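Vadholm Paper Roll and Line Tape Set: Review After One Semester

I teach an evening class in pattern drafting and needed a way to cover three long tables that are scarred with old glue and knife marks. The Vadholm set costs $439. For that you get 14 rolls of heavy brown paper, a case of blue tape and a wall bracket with a cutting bar. I have used it since August.

Brown paper with blue tape lines:

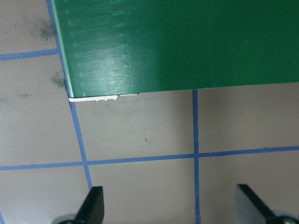
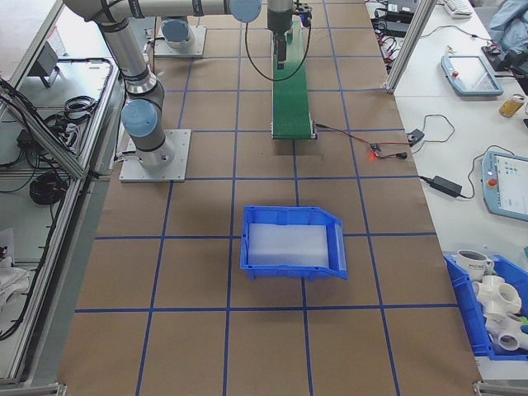
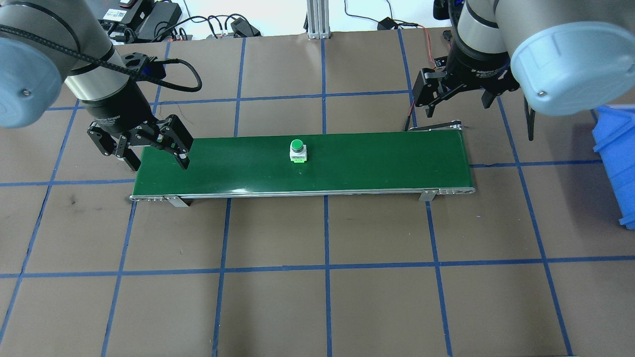
The paper is the best part. It is stiff enough to lie flat within an hour of being cut, and a soft pencil shows up well on it. It takes a marker without bleeding through to the table. Pins leave small holes, which I expected. A sheet lasts my class three weeks, and then the corners begin to lift and I replace it.

The tape is good but not great. It sticks well and peels off in one piece if you pull it low and slow. Left down for a whole month in a warm room, it leaves a faint gum that needs a damp cloth. The edges are straight, so you can rule against them. I did find two rolls in my case that had been wound badly and tore every few inches. Vadholm replaced them, but it took 11 days and four emails.

The bracket is the weak point. The cutting bar is thin and bows in the middle, so wide cuts come out slightly curved. The screws supplied are too short for anything but solid wood. I bought longer ones and added a strip of pine behind the bar — that fixed most of it.

I have also tried the Bitar paper, which is cheaper and comes in a 300-foot roll. It is thinner and wrinkles when you lean on it with a damp sleeve. For kids' painting it would be fine. For measuring and ruling I would pay the extra.

The instructions are one folded sheet, mostly about the bracket. There is nothing on laying out lines, so measure both ends of the table before you start.

Would I buy it again? The paper and tape, yes. Both are sold separately, and I would put up a better bracket from the hardware store.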